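抽屉里的线，和一年一次的整理

2/18/22 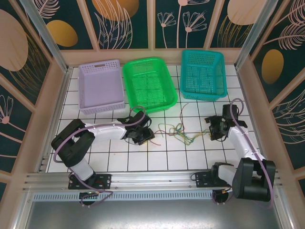 每年春节过完，我都会花一个周末整理家里的杂物。今年拖到现在，主要是年后公司事情多，周末只想睡觉。上周六下午终于把书房那个三层柜清空了，顺手把想法记一下。

先说线。我家的线大概有三个来源：换手机剩下的，路由器和机顶盒带的，还有买小电器附送的短充电线。附送的那种最麻烦，长度一般只够从插座到桌沿，平时用不上，扔的时候又总觉得出门能带一根。几年下来全缠在抽屉最里面，拉一根能带出一窝。

我以前的做法是用扎带一根根捆好，捆完很整齐，看着也舒服。问题是用的时候要剪扎带，剪完懒得再捆，过两个月就恢复原样。后来换成魔术贴，好一些，但家里人不习惯，用完随手一团就塞回去了。所以整理方法要看全家人里最懒的那个能不能坚持。我家最懒的那个多半是我。

今年换了一种办法，不捆了，按用途分开放。每天用的挂在书桌侧面的钩子上；偶尔用的卷一卷放进浅盒子，一个盒子只放一类接口；剩下不知道配什么的，单独放一个纸袋，袋子上写日期，到明年这个时候还没打开过就整袋送去回收。写日期这一步是跟Oanh Võ学的。她是我以前的同事，租房搬了好几次家，每次搬家前都会把写了日期的袋子直接处理掉，不再打开看。她说一打开就舍不得了。我试了一次，确实如此，去年那袋我打开了，结果又留下一半。

认接口花了不少时间。圆头电源线最难，外表看着一样，电压不同，插错了会烧东西。我的办法是在插头旁边贴一小条标签，写上对应的设备。有一个变压器上面的字已经磨没了，对着台灯看了很久也没认出来，最后放进了回收袋。还有一台Grutard的小音箱，找到它的电源时很高兴，转头想起来音箱三年前就送给表弟了。电源已经给他寄过去，他回了一句“哦，原来有这个”，他一直用充电宝在供电。

然后是说明书和保修卡。我统一放在一个风琴夹里，按房间分，没有按品牌分。厨房一格，卫生间一格，书房一格。以前按品牌分过，找的时候根本想不起来油烟机是什么牌子，但肯定知道它在厨房。过了保修期的说明书基本都扔了，网上能找到电子版的也扔了。只留下热水器和净水器的，换滤芯的时候要对着看型号。净水器是Clostimo的，滤芯型号印在说明书最后一页，字很小，我拍了照存在手机里，又在机器侧面贴了一张便签，写了下次换滤芯的月份，三月。

柜子第二层是文具。这层清得最快，原因是笔太多，反而好下手。拿一张废纸，一支一支划，划不出来的当场扔。扔完剩下的还是够用好几年。便利贴有受潮卷边的，拿去当购物清单用。回形针和长尾夹放进一个旧的茶叶罐，本来想买分格的收纳盒，在Humphreys看了一圈，合适的那款要200多块，觉得不值得，空手回来了。

说到收纳用品，这几年我买过不少没必要的。最典型的是一套Grurari的抽屉隔板，花了将近300块，买之前没有量抽屉的内径，到货以后发现高了一点，抽屉关不上。退货要自己出运费，也就算了，现在拿来隔冰箱冷冻层，效果倒还可以。从那以后我给自己定了一个规矩：先整理，再量尺寸，最后才看要不要买。很多时候走到第三步就不想买了，鞋盒的盖子就能当托盘用，深度刚好，脏了换一个也不心疼。

第三层是最不想碰的，里面是旧手机、旧相机的存储卡和几个移动硬盘。东西本身不占地方，难的是要看里面的内容。我用了两个晚上，把存储卡一张张读出来，照片拷到硬盘里，按年份建文件夹，不细分。以前试过按事件分，分到一半就放弃了，一次旅行和一次聚餐之间还夹着几十张不知道为什么拍的路牌。按年份最省事，找的时候多翻一会儿就是了。

旧手机有两部还能开机。一部里面有很多和我妈的短信，内容大多是“到了吗”“到了”“吃了吗”“吃了”。我没有删，充好电关机，放回去了。另一部恢复了出厂设置，准备送去小区的回收点。恢复之前记得退出账号，我第一次忘了，重新开机以后要输一个很多年前的密码，试了好几次才试对。

有一个硬盘读的时候有咔嗒声，拷到一半就不认了。换了根数据线，又换了个接口，还是不行。里面应该是前几年工作上的备份，重要的文件公司服务器上有，私人的部分我也想不起来有什么。先放着，没有打算花钱去修。

整个过程加起来用了一个下午和两个晚上，比去年快。去年是边整理边看，翻到旧信和旧票根就坐在地上看半天，天黑了地上还是一摊。今年先找了个箱子，凡是想看的都先丢进箱子，等柜子收完再慢慢看。箱子现在还放在床边，只看了上面一层，有一张电影票，字已经完全褪掉了，不知道是哪一部。

还有几件事没做完，记在这里提醒自己：

电池要集中起来，带到楼下的有害垃圾桶。遥控器里有一节漏液了，电池仓用棉签擦过，弹簧还有一点锈。

打印机的墨盒快过期了，三月之前把要打的东西打完。

钥匙有一小串不知道开哪里的，问一下我爸，可能有老房子的信箱钥匙。

厨房那个放塑料袋的抽屉，下次再说。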